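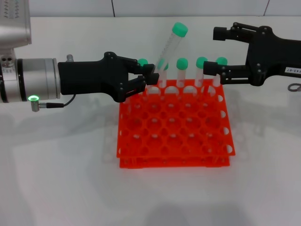 Week 6 handout: Demonstration data and what it does and doesn't buy you

Read this before the tutorial and bring your logbook. The reading for the week is the Skendier chapter on teleoperation, which I find too cheerful, and the short Villaseñor note on operator fatigue, which I'd hand to anyone about to sign a purchase order.

1. The claim

You will hear that programming a robot is finished and that you now just show it. Somebody takes the controls, does the job 49 times, a model is trained on the recordings, and the arm carries on by itself. Parts of this are true. What gets skipped is who did the showing, how they moved, and how much of the result is their habits copied out at great expense.

2. Two ways of showing

Kinesthetic teaching: you take hold of the arm and push it through the motion. You feel the contact, sort of, but you're also feeling the weight and friction of the arm, and your own hands get into the camera views. With two arms it's awkward for one person, and I have yet to see it done gracefully.

Teleoperation: you drive from somewhere else, with a leader arm, a headset or hand controllers. The views stay clear of your hands. In exchange you usually lose touch altogether and end up squeezing too hard. Beginners go slowly, stop, wobble, try again, and every wobble goes into the recording with the same standing as the good bits.

3. Tubes in a rack

Lab tubes turn up in demo after demo, so we may as well be fussy about them. Clear plastic is hard going for depth sensing. A coloured screw cap is much easier to find, and a policy may well learn to look for the cap and ignore the body of the tube. Ask what happens when the supplier changes the cap colour. At Skarkanholm I asked exactly that and was told it was future work.
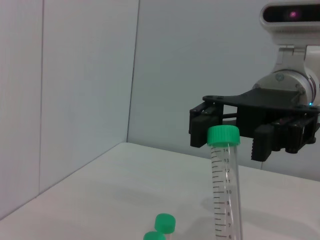
Look at the grip point as well. A parallel gripper closing on a ridged cap has a decent hold, but the far end of the tube can still swing, and it's the far end that has to find the hole. The operator corrects for this by eye without noticing. Whether the policy picks up the correction depends on whether the cameras could see the bottom of the tube at that moment. Often a wrist view can't.

4. Counting successes

A rate with no denominator is advertising. If a report says the arm managed it nearly every time, find out how many trials, who reset the rack between them, and whether a dropped tube ended the trial or was quietly handed back. Thirty trials by the person who recorded the demonstrations, on the same bench in the same light, tells you very little about 2000 tubes in a working lab.

Krisztina Barta's group at Zundent reports failures by stage (reach, grasp, lift, insert) – dull to read and far more useful. Use her headings in your write-up.

5. For the tutorial

Pick one task you do with both hands. Write down what each hand is doing while the other one moves, including when it's only steadying something. Then mark the steps you'd struggle to do with no sense of touch. Keep it to 2 pages. Submissions are due in April, by 5 pm, on paper please.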